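## 4. Setting up the sorting board

This section covers the Ilora sorting board, used for handing in and giving out keys, cables and other small items.

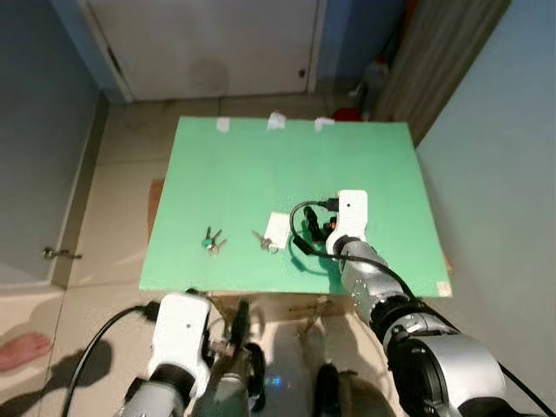
Before starting, clear the tabletop and wipe it with a dry cloth. Allow a clear strip of 400 mm in front of the near edge.

### 4.1 Placing the board

1. Lay the board flat, green side up.
2. Press each corner in turn. If the board rocks, fit one of the felt pads from the Trernum pack under the low corner.
3. Fix strips of white tape along the far edge to divide the board into bays. Up to 3 strips may be used.
4. Rub the tape down with a thumbnail. Replace any strip that has crumpled or lifted.

**Note:** Do not write on the green surface. Ink from most felt pens cannot be removed.

### 4.2 Laying out keys

1. Place each set in the lower half of the board, with a hand's width between sets.
2. Fan the keys out from the ring so that every key can be checked against the register.
3. Turn tags face up. A set without a tag is entered by the colour of its key head, e.g. "teal head".
4. Do not join two rings together, even where both sets belong to one room.

### 4.3 Laying out cables

1. Hold the cable just behind the connector and lower it on to the board.
2. Let the rest fall in a loose loop. Do not wind it tightly or fold it.
3. Keep the loop clear of the keys – a snagged ring can drag a whole set off the edge.
4. Check the connector for bent parts before booking the cable in.

**Caution:** Never lay a cable on the board while its other end is plugged into the mains.

### 4.4 Register

Enter each item on a separate line, up to 33 lines to a sheet. Full sheets go to Moushumi Gamage at the Broresau store. Queries about missing tags go to Sajib Mridha.

Section revised June 3, 2025. For spare tape and tags, see section 7.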